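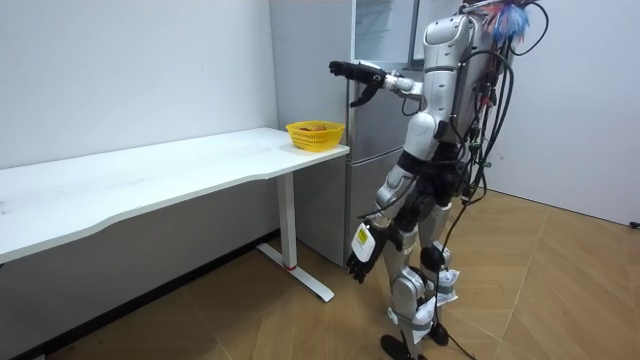 Privia Opens Kitchen Planning Service for Small Rental Homes

Kincaid, 16 Mar 2023 – Privia, a company that plans and supplies kitchens for small homes, opens today its new service for tenants and owners of rental apartments. The service has the name Batard and is offered first in Kincaid and in the neighboring town of Guka.

Batard is made for kitchens that are smaller than 123 square feet. In such rooms it is often difficult to find a good place for the refrigerator, the table and the work surface at the same time. Many tenants are also not allowed to drill into the walls or to change the floor. For this reason, every plan from the new service uses only furniture that stands free and can be taken along when the tenant moves out.

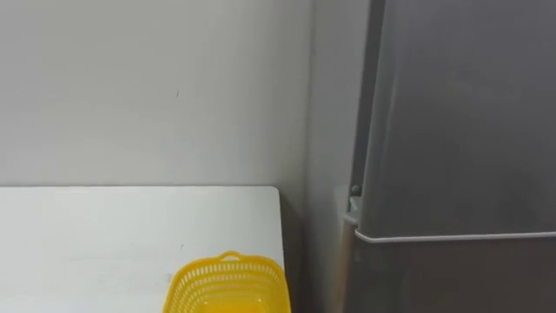
White table and refrigerator against a light wall.

The customer sends the measurements of the room and answers 40 short questions about cooking, shopping and storage. A planner from Privia then prepares two layouts and discusses them with the customer by telephone. After this talk, the customer receives a final drawing and a shopping list with prices. There is no duty to buy the furniture from Privia.

The price for one plan is $128, and it includes one correction within three months. Owners who order plans for more than five apartments in the same building can ask for a separate offer. 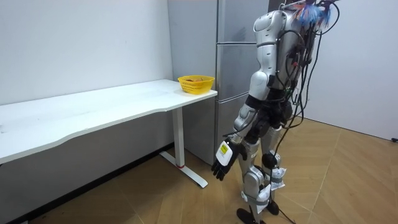 White furniture and a floor with a wood pattern.

Before the opening, Privia tested the service with tenants in both towns. The test started in November and was accompanied by a written survey, to which the company received 3,403 answers. The most frequent wish was for more work surface next to the refrigerator. The second was for a table where one can both prepare food and eat – a wish that came mainly from people who live alone.
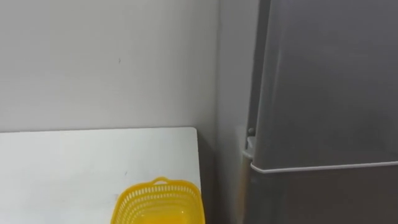 The results have changed the service in several points. The planners now ask in which direction the refrigerator door opens before they draw anything, and they mark on each plan how much free space the open door needs. Light colors are suggested for rooms with only one window, but the customer can choose other ones without an extra cost.

Plans can be ordered from today in the Privia showroom in Kincaid or by mail. Customers in Guka can also book an appointment at home, for which the travel costs are not charged.

About Privia
Privia plans, sells and delivers kitchen furniture for apartments and small houses. The company has its office and its showroom in Kincaid and keeps a warehouse in Guka.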